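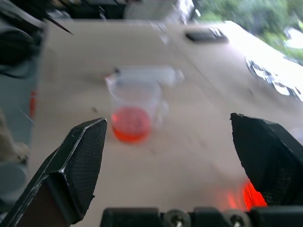 Eine Tasse sei keine Einheit, schrieb Nasrin Yazdani zur ersten Fassung dieser Tabelle, und wer Mehl, Grieß und Zucker mit demselben Faktor umrechne, könne sich die Nachkommastellen sparen. Der Einwand wurde übernommen. Seit Version 2 hat jede Zutat eine eigene Schüttdichte, und ein allgemeiner Faktor für Trockenwaren existiert nicht mehr.

Kunby – Umrechnungstabelle für Küchenmaße

Inhalt
Kunby ordnet Volumenangaben aus Rezepten (Tasse, Becher, Esslöffel, Teelöffel, Milliliter) einer Masse in Gramm zu. Die Tabelle umfasst 3816 Zeilen. Eine Zeile entspricht einer Kombination aus Zutat, Zustand und Maß. Flüssigkeiten, Trockenwaren und Fette sind enthalten, frisches Obst und Gemüse nur in geriebener oder pürierter Form.

Dateien
kunby.csv: Haupttabelle, UTF-8, Trennzeichen Semikolon, Dezimalkomma
zutaten.csv: Zutatenliste mit Synonymen
masse.csv: Definition der Maße in Milliliter
pruefung.csv: 600 Zeilen mit Wiederholungsmessungen, nicht in kunby.csv enthalten

Felder
Die Haupttabelle hat 13 Spalten. Für die meisten Anwendungen genügen diese:
zutat_id: Schlüssel auf zutaten.csv
zustand: gesiebt, geschüttet, gedrückt, geschmolzen, flüssig
mass_id: Schlüssel auf masse.csv
masse_g: Mittelwert in Gramm
streuung_g: Standardabweichung, leer bei Einzelmessung
quelle: M (gemessen), R (aus Rezeptangabe berechnet)

Herkunft der Werte
Zeilen mit quelle = M wurden von Zohreh Daneshvar in der Versuchsküche Daneshvar gewogen. Trockenwaren wurden mit dem Löffel eingefüllt und mit einem geraden Messerrücken abgestrichen, ohne das Gefäß aufzustoßen. Das Bezugsvolumen beträgt 100 ml; kleinere und größere Maße sind daraus linear berechnet. Zeilen mit quelle = R stammen aus der Rezeptsammlung Pastard, in der beide Angaben nebeneinander stehen.

Bekannte Mängel
Bei Teelöffelmengen ist die lineare Umrechnung ungenau. Backpulver und Natron sind davon am stärksten betroffen.
Brauner Zucker ist nur im Zustand gedrückt erfasst.
Honig und Sirup wurden bei Raumtemperatur gemessen, die Temperatur selbst fehlt als Spalte.
Das Maß Becher ist in Pastard nicht einheitlich verwendet. Zeilen mit unklarer Bechergröße tragen in masse.csv die Kennung B0 und sollten vor einer Auswertung gefiltert werden.

Änderungen
2.1: Synonyme für Stärke ergänzt, Dubletten bei Kokosraspeln entfernt
2.0: Schüttdichte je Zutat, Spalte zustand neu
1.0: erste Fassung, nicht mehr verwenden

Einlesen
Das Skript skiltley_import liest alle vier Dateien ein und prüft die Schlüssel. Ältere Skiltley-Versionen erwarten einen Dezimalpunkt und brechen beim Feld masse_g ab – in diesem Fall die Option --komma setzen.

Korrekturen bitte mit zutat_id, mass_id und Angabe der Füllmethode einreichen. Meldungen ohne Füllmethode werden nicht bearbeitet.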